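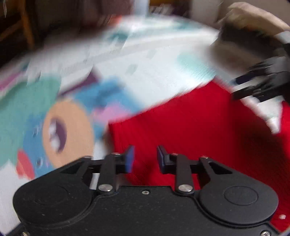
Fig. 1. Bright red cloth with faint ribs; to the left, a cartoon-style print on a mostly white background.

Home Textiles, Unit 2: Ribs, Prints, and Getting Things Folded
Course handout, Amancay Núñez

Welcome back, and thank you to everyone who carried their bags of odds and ends up the stairs last time. I know several of you brought far more than I asked for, and I was delighted, because a table covered with other people's sweaters and crib sheets and tea towels is my idea of a very good evening. These notes cover what we got through and a little of what we didn't. They're long. Read them with something warm to drink and skip the parts you already know from your grandmother.

We start at 6:30, as before. Bring two pieces of fabric from home, one that stretches and one that doesn't, and please let them be things you use. Pristine fabric teaches you very little. I want the pillowcase that has been through the dryer so often it has gone thin in the middle.

Looking before touching

Have a look at Fig. 1 again before reading on, and ask yourself what you would want to know about each of the two surfaces. With the red one I'd want to get my fingers on it and settle whether those ribs were knitted in or woven in. They are faint, and a blurry look at a ribbed surface can fool the best of us (it has fooled me in a store, under bad lighting, with my credit card already out). With the print I'd want to turn up a corner. Is it a fabric you could wash with the sheets, or is it a mat with some kind of backing? A cheerful cartoon pattern gets put on both, and you treat them very differently on wash day.

So, the tests we did in class, written out properly this time.

The stretch test. Take a section the width of your palm and pull gently across the ribs, then let go. A knitted rib opens up and springs back, sometimes so eagerly that it makes people laugh. A woven rib, like corduroy, gives hardly at all. Then pull along the ribs. Most rib knits give much less in that direction, and feeling the difference in your own two hands will stay with you longer than anything I can write down.

The edge test. Find a cut edge or look closely at a seam. Wovens shed straight threads that you can draw out one at a time. Knits curl, or show little loops, or just sit there looking innocent until you tug and a loop runs. Please don't tug anything you're fond of.

The back test. Turn it over! A surface print is usually paler on the back, and a backed mat will show you its backing right away. A 1x1 rib knit looks very much the same on both sides, and that is a lovely thing about it, especially in scarves.

A word on ribs

We spent longer on this than I had planned, so I'll be brief, or try to be. A rib knit is made of columns of knit stitches alternating with columns of purl stitches. The knit columns come forward and the purl columns sink back, and the whole fabric pulls in on itself like an accordion. That's where the stretch lives. It's why you find ribbing at cuffs and hems and necklines, anywhere the cloth has to open for a hand or a head and then close up again.

When ribbing goes slack, people tend to blame the washing machine, and sometimes they're right. More often it has been hung up wet. Water is heavy, the columns get dragged straight, and the poor thing dries that way. Dry your ribbed pieces flat on a towel and nudge the ribs back together with the sides of your hands. I have rescued a cardigan this way that I had already put in the donation bag.

Red and white in the same basket

Somebody asked whether a bright red and a white background can ever go in the same wash. My answer is that I'd keep them apart until I knew the red, and red takes some getting to know. Dampen a white rag, press it against a hidden part of the cloth, hold it there while you count slowly to 40, and look at the rag. Any pink at all and the red washes alone. Test it again after a few washes. A clean rag is encouraging, though I would still choose cool water and take the load out promptly.

Our sample cards are numbered up to 148 now, which pleases me no end. The reds are at the front of the box, and card 65 is the one I passed around, the one with the pink smear on it. That smear came from a napkin I would have sworn was safe.

White-background prints have their own troubles. The drawing hides small stains beautifully and the white hides none of them, so you'll find yourself scrubbing in the gaps between one cartoon and the next. Go lightly. Dab with a little dish soap and cool water, work from the outside of the spot inward, and leave the scrub brush in the cupboard. Rubbing hard can lift the color from the drawing next door.

Folding large and small together

Now to the part where we all got tangled up. A large printed piece wants to be folded first, while you still have the table. Spread it with the print facing down, smooth from the middle out, and bring the short edges together. Then again. If it is a backed mat, roll it and don't crease it at all, with the print to the outside so the surface isn't crowded.

Smaller ribbed pieces come after. Lay the ribs running away from you, fold the sides in along the ribs, and then fold up from the bottom in thirds. Following the ribs gives you a straight line for free. Pat it, don't press it. Stacks of rib knit don't like a heavy neighbor, so they go on top, or in their own drawer if you're lucky enough to have one to spare.

For next time

Choose one piece at home and do all three tests on it. Write down what you thought it was before you began and what you thought afterward, a few lines is plenty. If the two answers disagree, I especially want to hear about it.

Also try folding one large thing and one small ribbed thing, leave them overnight, and unfold them in the morning. Notice where the creases fall and whether they bother you. Some won't. I have a tablecloth with a fold line I've grown quite attached to.

In December we move on to mending, beginning with loose cuffs. Bring a blunt needle and yarn in a color that doesn't match.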